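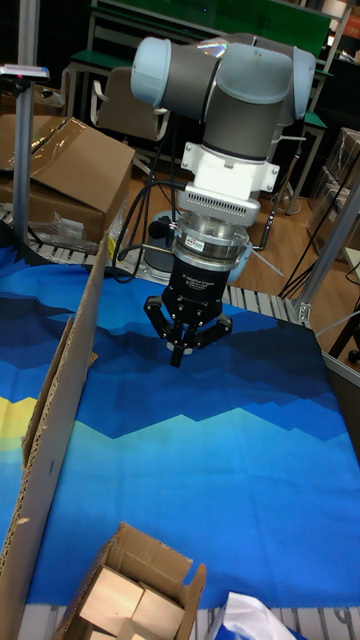 Table linen is the best thing to buy second-hand and I'll bang on about it to anyone who stands still long enough! I've been collecting it for four years, mostly old printed cotton from the market in Indley, and I've just started using the good pieces every day instead of keeping them in a drawer. My question is about colour. A blue print like the one on the table in my first photo looks wonderful laid out on a big surface, and I want mine to stay that way. So how are you all washing yours? Cold and gentle, or do you trust the dye and go hotter?
plumduff

Re: Washing printed tablecloths
Posted by oxbowlane

Lovely topic! Cold, always, inside out if it's something you can turn (cushion covers, yes, tablecloths, sadly no). I fold mine with the print facing inwards before it goes in the drum and I think that saves the surface a lot of rubbing. Line dry in the shade. Blue is usually kinder than red in my experience, but I had a navy one from a house clearance that turned the whole sink the colour of ink, so test a corner first with a wet white hanky.

Re: Washing printed tablecloths
Posted by kettlewick

I'm going to disagree with oxbowlane, in a friendly way. Cold washes don't shift gravy. My gran did her cloths at 95 and they outlived her. If it's 100% cotton and the print has been through the wash a few times already, 40 is perfectly safe and you get a clean cloth at the end of it. What fades them is sunshine! Mine lives by a south window and the half that hangs in the light has gone a completely different shade.
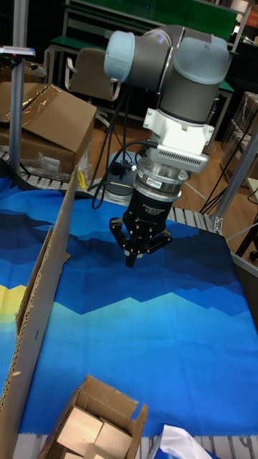

Re: Washing printed tablecloths
Posted by oxbowlane

Were your gran's cloths white damask, by any chance? You can boil white damask all day. You can't do that to a print — I lost a gorgeous Plurkadora one with leaves all over it at 60, and it came out looking like it had been left on a roof.

Re: Washing printed tablecloths
Posted by kettlewick

All right, they were white. I still say 40 for a print. And soak the gravy first.

Re: Washing printed tablecloths
Posted by Chelsea Stockdale

Hello all, I sew these as well as collect them, so may I add something on hems? Half the trouble with big pieces is that they go out of square after a wash. Pull the cloth back into shape while it's damp, corner to corner, then iron on the wrong side. I use the heavy Travent iron and hardly any steam. If you're making one from scratch, wash the fabric before you cut it. I skipped that once on a lovely Dimitrov print and the finished cloth didn't reach the ends of my own table.

I also like a large one spread right out with the pattern on show, no runner or place mats over it.
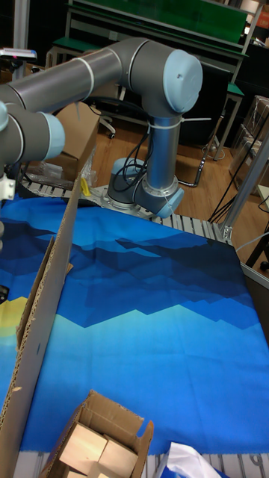 Large printed cloth, spread out.

Re: Washing printed tablecloths
Posted by plumduff

Oh, this is all brilliant, thank you! Hanky test done on my favourite and barely a trace, so I'm going with 30 as a compromise (sorry, kettlewick). Chelsea, do you mitre your corners or just fold them over? Mine are bulky and the iron skids off them.

Re: Washing printed tablecloths
Posted by Chelsea Stockdale

Mitre, every time. Press the folds in before you cut anything away, and trim less than you think you need to.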